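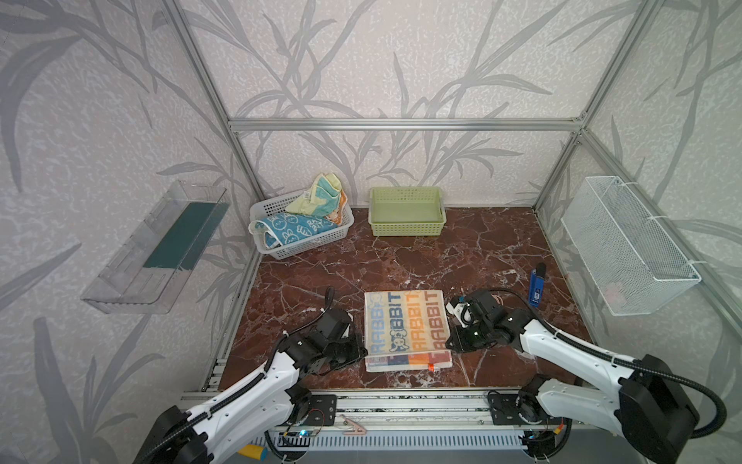

Towel drive for Wuleck swim hall runs through February

Families who use the Wuleck swim hall can drop off spare towels for the loan baskets until the end of February, the hall's front desk said on Wednesday.

The loan baskets were set up for children who arrive for lessons without a towel. A child takes one, dries off and leaves it in the return bin by the showers. The hall washes the towels overnight, and they are folded and put back before the first class at 9 a.m.

Selina Strebel, who runs the lesson program, said the supply had shrunk over the winter as towels wore out or went home in the wrong bag.

"We had 26 children in the Saturday group and we ran out before the second half of them were out of the water," Strebel said. "Parents were sharing, and that was kind of them, but it is cold in that hallway."

Bright children's towels are especially welcome. Strebel said the ones printed with rabbits are always the first to go, and younger swimmers will dig through a whole basket to find one. Stripes and plain colors are fine too. The hall cannot take bathrobes, bath mats or anything with a torn hem.

Towels should be washed and folded in thirds, then in half, so that they stand upright in the plastic baskets. Small tags can stay on. Names written in marker are not a problem, though the hall asks families to cross them out.

Donations can be left at the front desk during opening hours or at the Ferrand Street laundry, where Remo Prantl has agreed to wash any that need it at no charge. Prantl said he would send them over to the hall once a week.

"Bring them in dry if you can," he said. "A wet towel in a closed bag is no good to anyone after two days."

The hall is also looking for 3 more baskets with open sides, in mesh or perforated plastic, so that air can get through. Solid tubs were tried last fall and the towels at the bottom stayed damp.

Fatemeh Mazandarani, whose two sons take lessons on Saturdays, dropped off a bag this week. She said most of what was in it had been outgrown.

"They want the big ones now," she said. "These were just sitting in the closet."

Any towels left over at the end of the drive will go to the Flaneck day care center. The front desk can answer questions about what is accepted.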